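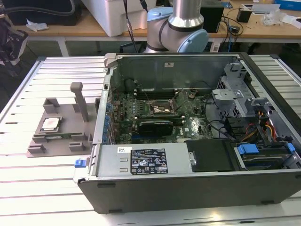

# Contra la pinza universal

Llevo cinco años probando pinzas y cada primavera alguien me pregunta cuál es la mejor. Mi respuesta decepciona siempre: la que tiene los dedos adecuados. Quiero defender aquí una opinión que en mi grupo es minoritaria, y es que gastamos demasiado dinero en la pinza y demasiado poco tiempo en los dedos.

Nuestro trabajo actual es con ordenadores de sobremesa usados. El robot debe sacar piezas de la torre y poner otras en su sitio: memoria, procesador, disco. Son objetos que una persona maneja sin pensar, y por eso los visitantes creen que son fáciles. Un procesador es un cuadrado plano que no ofrece casi nada donde agarrar, y alrededor del zócalo hay un marco metálico, una palanca y varios componentes altos. El módulo de memoria es otra cosa completamente distinta: largo, estrecho, y hay que empujarlo recto.

En agosto comparamos dos pinzas. La primera, que llamamos Mesia, es una pinza paralela con mucha fuerza y un cuerpo ancho. La segunda, Ondness, es más ligera y tiene mejor control de la posición. Hicimos 300 intentos de colocar el procesador, repartidos por igual entre las dos. Mi colega Hina Paracha esperaba una diferencia grande a favor de Ondness. Yo también, lo confieso. Pero la diferencia fue pequeña, y desapareció casi entera cuando Rekha Dhillon limó la punta de los dedos de Mesia y la dejó más delgada. Fue una tarde de trabajo con una lima.

Quien mira solamente la hoja técnica no ve este problema. La hoja dice la fuerza, la carrera, el peso, la frecuencia del controlador. No dice cuánto espacio queda entre la punta y el borde del zócalo.

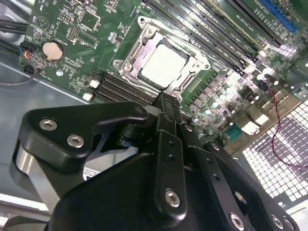 *El dedo junto al zócalo del procesador, desde la cámara de muñeca.*

Tengo una segunda queja, y es sobre las cámaras. La cámara fija enseña bien la mesa, la bandeja impresa y la torre completa, y con ella se planifica el camino del brazo. En los últimos milímetros me sirve poco. La cámara de muñeca ve el contacto, pero la misma pinza le ocupa media imagen y el disipador del procesador devuelve la luz como un espejo. Sølve Brekke propone comprar una cámara mejor. Yo propongo primero mover la lámpara, 30 centímetros si hace falta, y después hablar de compras.

Reconozco que hay un argumento serio en contra. Si cada pieza pide sus propios dedos, el robot pierde tiempo en cambiarlos, y un taller que recibe modelos diferentes cada día no puede fabricar dedos para todos. Razia Sandhu me lo repite con paciencia, y tiene razón en parte. Sin embargo, la mano universal que ella espera todavía no cabe entre un zócalo y un banco de memoria —por lo menos, ninguna de las que yo he probado— y las torres ya están en la mesa. Prefiero dos juegos de dedos modestos y un cambiador sencillo, que es lo que vamos a montar ahora con el brazo viejo.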